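Bromwood Water Shutoff Moved to November After Residents Speak Up

Monday, October 3, 2022

If you live on the Setusska Road side of Bromwood and had already started filling jugs and pitchers for this week, you can pour them on the tomatoes (if you still have any tomatoes, and good for you if you do). The town has put off the planned water shutoff until November, and when it comes it will be a good deal shorter than the one first announced.

The original notice, which went out on those yellow door cards that always seem to end up in the hedge, called for the water to be off for 20 hours while crews replace the old main between the feed store and the Tai Street bridge. That part of the line serves 86 households, and quite a few of them came to the town hall meeting last week to say, politely for the most part, that a whole day without a tap or a flush was a lot to ask of families with babies or older folks at home.

The new plan splits the work into 2 nights, with the water going off after supper and coming back before breakfast. Ritero, the contractor on the job, will lay a temporary line along the shoulder first, so the lower end of the road should hardly notice anything beyond the noise and the cones.

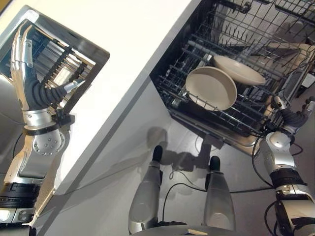

Octavio Painemal told the meeting he could live without a shower for a night but that he wanted a phone call the day before, and he wanted it from a person, since he missed the last shutoff entirely and found out with shampoo in his hair. That got a good laugh and, better still, a promise. The town will call every household on the list, and anyone with a new number is asked to leave it at the front desk.

When the water comes back, it may look a little cloudy or brown. The town suggests running the cold tap in the tub until it clears, and holding off on laundry, especially whites, until then. The exact dates will be on the next round of door cards, which we are told will be taped on this time.

Comments

marlene_b: Thank you for printing this! I never got a yellow card at all and only heard from my sister.

Setusska Rd Dad: Nights are much better for us. Any word on whether the school bus stop moves while they dig?

oldpipes: They patched that main 31 years ago and said it would be the last time. Glad to see it replaced.

Contact the newsroom | © 2022 | Back to top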